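3.2 Small containers and the return of household goods

The second part of the study looked at how lending libraries for household goods keep track of items that are borrowed in groups. Earlier work on the Brengate lending library (Miranda and Kamel) dealt mainly with large single items such as ladders and sewing machines. Sets of small goods - napkins, cutlery, baking tins - were left out of that work, although they made up a large share of loans at both sites studied here.

Records were taken from the lending desks at Brengate and Zedcombe. After entries with no return date were removed, 611 loans remained. Of these, 253 were loans of sets and the rest were loans of single items. Each set was given one entry in the catalog and one container, and the borrower was asked to bring everything back in that container. Desk staff noted on return whether the set was complete, and whether the container itself had come back.

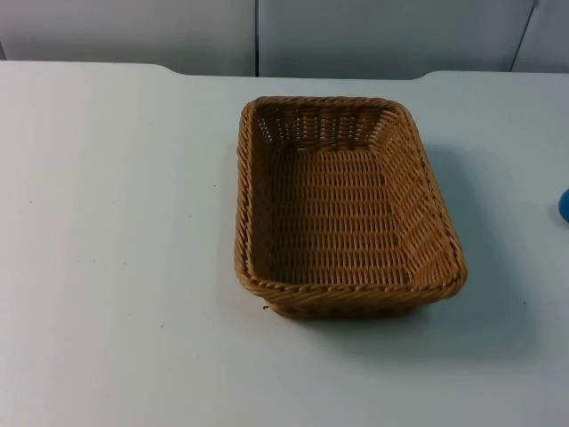
Figure 4. Rectangular woven basket with a rounded, rope-like rim, shown empty.

Containers fell into two broad groups, open and lidded. Open containers allowed staff to check a set without unpacking it, and at Zedcombe they were preferred for table goods. Lidded boxes were kept for sets with sharp or very small parts. Labels were a recurring problem with open containers. Tie-on tags were often removed by borrowers before a meal and were not always put back, so the desk at Zedcombe began in August to keep a duplicate tag on file.

Interviews with borrowers suggest that the container affects how a loan is understood. Several described a set as "one thing" when it was handed over in a single container, and spoke of missing pieces as damage to the whole. Borrowers who had received the same goods in a paper bag tended to list the pieces separately. We treat this finding with care, as the interviews were held at the desk on Tuesday evenings and may favor regular users. The question of replacement fees, which differed between the two sites, is taken up in the next section.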